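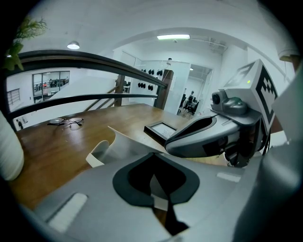
Can a robot tidy up after us yet?

It can do a few parts of it, slowly, on a good day, with a person standing close by. Clearing a small table is within reach. Clearing your table, after your family has been at it, is still your job.

I have been writing this newsletter long enough to have promised readers a folded shirt by spring in more than one year, so take the following with the usual salt. But the mail since April has been heavy on one question, which boils down to "When do I get mine?" and I owe you a reply.

The trade has mostly stopped showing us backflips, and I count this as progress. The new demos are about chores so dull that you would leave the room if a person did them. Somebody's glasses are lying folded on a wooden table next to a little black picture frame. Pick up the glasses without bending them. Put them where their owner will look. Leave the picture frame alone, or stand it up, depending on whose house it is.

Glasses are a mean thing to hand a machine. The lenses are clear, so a camera tends to see the table instead. The metal is thin and gives under very little force, and there is no good place to grab. A child of four manages it, usually with jam on both hands.

Thibodeaux, which sells arms to small packing shops and would love to sell them to kitchens, put out its summer numbers on what it calls light clearing. Out of 461 tries at moving one household object from a table to a tray, the arm needed a person to step in 40 times. The company was pleased. I would be pleased too, until I thought about my own dishes and did the arithmetic on the good plates.

Olel takes the other road. Its people collect recordings of hands and grippers doing ordinary jobs in ordinary rooms, and they now say they have 1,830 of them, with more coming. The theory is that a machine that has seen enough tables will stop being surprised by tables. I have seen a great many tables and I was surprised by one last week, in the shin, but I wish them luck.

On the shop floor the news is better, and duller. Grada's bin picker has been sorting plastic caps in a bottling plant for 8 months and the people on that line have stopped looking at it, which is the highest praise a machine can get. Of course, the caps are all the same cap. They arrive at the same height, under the same lights, and they never have a phone charger wrapped around them. Wherever the room can be made to suit the robot, the robot does fine.

Homes do not hold still like that. Sasa, the laundry folding outfit, learned as much when it moved its trial out of the lab and met fitted sheets. The trial is now described as "towels first." I have the same policy.

If you are shopping, then, my advice is unchanged. Buy the vacuum if you want a vacuum. Be polite to anyone offering a general helper and ask to see it do one job, start to finish, at normal speed, on a table they haven't wiped first. Ask how often a person had to reach in. If they say they don't keep track, they do.

Next issue: dishwashers that load themselves, and the spoon problem.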